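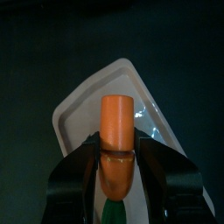 A play carrot of the cut-apart kind, seam at the middle, greens pointing down.

Against the Carrot That Comes Apart

Opinion, by Brisa Aguirre
3 July 2022

My sister-in-law gave our daughter a set of toy vegetables in March, and I have been arguing with it ever since. The set is the sort you can find in any waiting room or preschool corner. Each vegetable is in pieces, the pieces stick together, and the child "cuts" them with a blunt little knife. The box said the set would build an early love of healthy food. I would like to see the evidence for that. What I've got is a four-year-old who can dismantle a carrot in under a second and won't let a real one touch her rice.

I should say I have nothing against toy food as such. I had a tin stove and a bag of plastic eggs and I was happy with them. My complaint is with what we now claim for the stuff. Somewhere between my childhood and hers, a toy carrot stopped being a toy carrot and became a fine motor intervention, a nutrition lesson and a gentle introduction to fractions. The price went up at about the same rate as the claims.

Take the cutting. A real carrot fights back. It rolls, it's hard at the thick end and whippy at the thin one, and if you lean on the knife wrong a piece shoots across the kitchen and the dog has it. Whoever is holding the knife learns to curl their fingers in, to put the flat side down, to go slower. The toy asks for none of this. You press anywhere near the seam and it gives, always in the same place, always with the same small noise. You can skip the knife altogether and pull it in half with your hands, and every child I have watched works this out by the second afternoon.

Fulgencio Magaña runs the preschool room my daughter attends, and he disagrees with me on nearly all of it. He told me the noise is the whole point. Children like making one thing into two, he said, and they like making it one thing again even better, and why should that need to lead anywhere? I thought this was a fair answer, and also quite different from what is printed on the box.

He did concede the matter of the missing halves. His room has a bin of play food from three or four different sets, donated over the years, and very little of it still matches. You get a carrot top married to the end of something else. The children don't care. The adults care enormously, and spend the end of the day on their knees hunting for the bottom of an eggplant. I've done it at home. I once spent a good part of an evening looking for half a tomato that I had paid for and did not want.

Then there is wear. People tell me these sets last forever, and I suppose the pieces do, in the sense that they'll outlive me. But the surface goes. Scuffs show up on the orange first, the leaves collect a gray fuzz in their grooves, and the bits that hold the halves together get clogged with hair and rug. Once that happens the halves let go whenever they please. Ours fall apart in the basket before anyone has cut anything.

A friend, Ronja Fjeld, takes the hard line and gives her boys real food to play with. Dull butter knife, banana, cutting board, go. I admired this until I had lunch there. It's a fine idea if you have a floor you don't mind and a taste for brown banana, and I noticed there was a toy stove in the corner with a plastic fish on it, so the hard line has some give.

What I'd settle for is less talk. Sell the carrot as a carrot that comes apart. Put the number of pieces on the lid so I know what I'm looking for under the couch. Leave out the food pyramid, the letter to parents and the recipe card, which in our case suggested roasting carrots with cumin for "a fun next step." We took the fun next step. She ate two bites of bread and asked to be excused, then went and served me the toy one on a saucer, upside down, and stood there until I pretended to chew.

I said it was delicious. She told me it needed salt.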